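Equipment review, published December 18, 2025

# A Paired Gripper Kit for Teaching by Hand

Celico has supplied hand tools to packing firms for some years. Its first product for robot training, the Rastulard kit, goes on general sale in January. It consists of two hand-held grippers, a harness and the software needed to turn an operator's movements into training material for a robot arm.
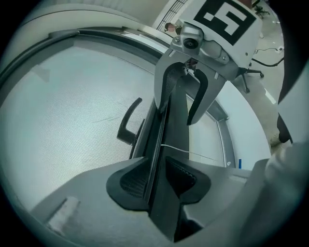
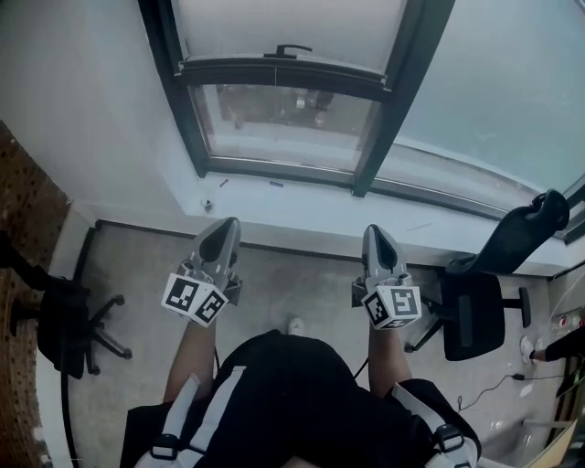

*Hand-held grippers in use indoors.*

**Does the buyer need to own a robot before starting?**

A robot is not required at the recording stage. The operator performs the task by hand with the two grippers, and the recordings are stored until an arm is available. Celico does advise buyers to settle on the type of arm early, as the finger pads are sold in more than one shape and ought to match.

The kit was lent to this magazine for three weeks and was tried at the Zater training workshop in Kozan. Kevser Sezer, who leads instruction there, set her trainees to folding cloths, sorting cutlery and closing small boxes. In that period they completed 3061 recordings, of which 87 were rejected by the software. Most of the rejected recordings were made on the first two days, when trainees tended to turn their backs to the work while reaching.

Comfort was judged fair. Erdal Oral, one of the trainees, found the straps easy to adjust but wished to rest his wrists after an hour. Serpil Kocabaş preferred shorter sessions from the outset and recorded more in a day than anyone else in the group.

The printed manual is clear, although the chapter on calibration assumes a knowledge of cameras that many small firms will lack. Kaan Gündoğdu of Celico states that a revised chapter is being prepared and will be sent to existing customers without charge.

Storage also deserves thought. The workshop filled its first drive after about 1000 recordings, and larger drives must be bought separately. Spare finger pads are included, as is a hard carrying case. Telephone support is limited to office hours for the first year.

*Review by Perihan Soylu*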